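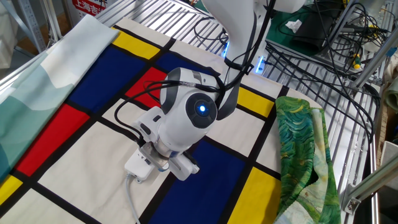

Grid cloth on the display table at Troka, with the folded wave print at the left.

Troka printworks, open day, Wed 25 May

The Troka open day is limited to trade visitors and members of the textile societies. Our party joined the morning tour, which starts in the grey cloth store, passes through preparation, printing and finishing, and ends in the sample room. Leena Rautiainen, who manages colour and finishing, took us round. Most of the notes below concern two furnishing prints, with a short section on table layout at the end.

Cloth store

Base cloth arrives on tubes from the Savolainen weaving shed and is stored horizontally on cantilever racks. Each tube carries a paper ticket with the loom number, the date off the loom and a fault count. Faults are marked at the selvedge with a coloured thread, one colour for weft faults and another for warp. Troka does not mend cloth on site. Anything above the agreed fault count is returned, and the inspection bench by the loading door is there for that purpose.

The standard base for table and curtain weights is a plain-weave cotton that Troka sells as Utus. It comes in two weights, and the heavier takes a solid area of colour with less show-through. We handled both unprinted. The difference is easy to feel in a single layer and hard to feel once the cloth is folded.

Preparation

Singeing and scouring are done in one pass, followed by a wash and a stenter frame to bring the cloth to width and square. The last step received the most attention on the tour. A floral will hide a small amount of bow or skew. A print made of straight lines will not, and any error in the weft line shows as soon as the cloth is placed on a rectangular table. Leena checks geometric orders with a long steel straight edge laid selvedge to selvedge, once at the start of the roll and again at each join.

Her working limit for geometrics is half the limit she allows on other prints. She would not give a figure for publication, but said that it is written on the job card and the customer signs against it.

Printing: the grid design

Design 1067 is a grid in the manner of Mondrian. Thick black lines divide the cloth into rectangles of different sizes, some filled with red, yellow or blue and the rest left pale. The minimum order is 2000 metres, which explains why it is rarely seen in small shops.

The order of printing is pale ground first, then yellow, red, blue, and black last. The black line is made wide enough to cover the join between neighbouring blocks, so each coloured block can be cut slightly oversize at the screen stage and the overlap disappears under the line. In the trade this is called trapping. With a line this thick the tolerance is generous, and the design is less difficult to register than it looks.

The difficulty lies in the solid areas. A large flat block of blue shows every variation in squeegee pressure, and a slight band across it is visible from several paces. Troka runs the blue at lower speed than the other colours. The pale cells present the opposite problem, as any splash or lint mark stands out on them. There is a separate rinse of the printing blanket between rolls for this design only.

Several of us asked about repeat. The block sizes are irregular and the repeat is long, so on a table-sized piece the eye does not readily find it. For made-up cloths the cutting line is placed without regard to the blocks. Leena prefers this. Cutting to the black line was tried and given up when hems wandered across the line after the first wash.

Printing: the wave design

The second print is much quieter: bands of soft white, pale mint and teal, which could be taken for waves or for layered hills. The office calls it the wave print and the sales sheet avoids the question. There are no outlines. The bands meet directly, and registration is therefore tighter than on the grid, even though a small error is less obvious to a customer.

Mint is the unstable colour of the set. It is a dilute mix, and a small weighing error moves it noticeably towards green or grey. Batches are made up in one vessel for the complete order. A strip from the first metres is kept in the dark and compared with the last metres under the lamp cabinet before the roll is released.

Finishing

Both designs are fixed in the baker, washed off and given a soft finish. Table cloths may also have Wilex, an optional stain-resist applied from a pad bath. We compared treated and untreated pieces of the grid. The treated cloth is slightly stiffer and creases more sharply at the fold. Two of our party preferred the untreated piece for handle - the others could not tell them apart without bending a corner.

Rub tests are carried out dry and wet on the black and the red, these being the colours most likely to mark. The test cloths are stapled to the job card and kept until July of the following year.
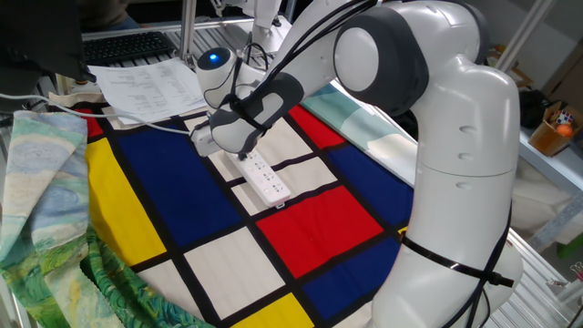 No. 154 - page 28

Sample room

The display tables are covered to the edge, so that the print can be judged flat and in quantity. This is a sound arrangement. A hanging length of the grid reads as stripes and boxes, while the same cloth laid flat shows the proportion of colour to pale ground. Folded pieces are set along the side of the table, overlapping the large cloth. The wave print shown this way beside the grid looked very pale, and I would have liked to see a second length of it opened out on a plain surface.

A white power strip was placed diagonally on the grid cloth, with a white plug and a thin white cable beside it. It proved a useful demonstration of a point made earlier in the tour. White fittings are conspicuous against the blocks of blue and red and much less so over the pale cells. Anyone planning a work table or desk with a patterned cover might bear this in mind when choosing leads, and the diagonal also shows up strongly against a pattern in which every line is at right angles.

Leena's advice on covered tables was practical. Let the cloth lie unfolded overnight before use, so that the creases drop. Fix it at the corners only. Do not iron the Wilex finish from the face side, and use a pressing cloth on the reverse if the creases are deep. Lift objects off the cloth when repositioning them; a block dragged across the surface will pull the weft out of line, and on a grid the distortion is visible at once.

She also recommended turning the cloth end for end every few months where one side of the table faces a window. Of the colours in the grid, the red is the one she watches for fading. The yellow is reckoned to be sound in ordinary indoor light.

Samples and ordering

Cuttings of both designs are supplied in hand size, in either weight of Utus, with or without the finish. Seconds are sold from a rack next to the office on open days. Most of the grid seconds we examined had been rejected for lint marks in the pale cells, and one for a band in the blue. The faults were marked with thread in the same manner as the base cloth and were easily found.

Sturdy shoes are required on the print floor, and bags must be left at the entrance. The stairs to the sample room are steep, but there is a goods lift which visitors may use on request. Applications for the next open day go to the Troka office in writing, giving the number in the party and the name of the society.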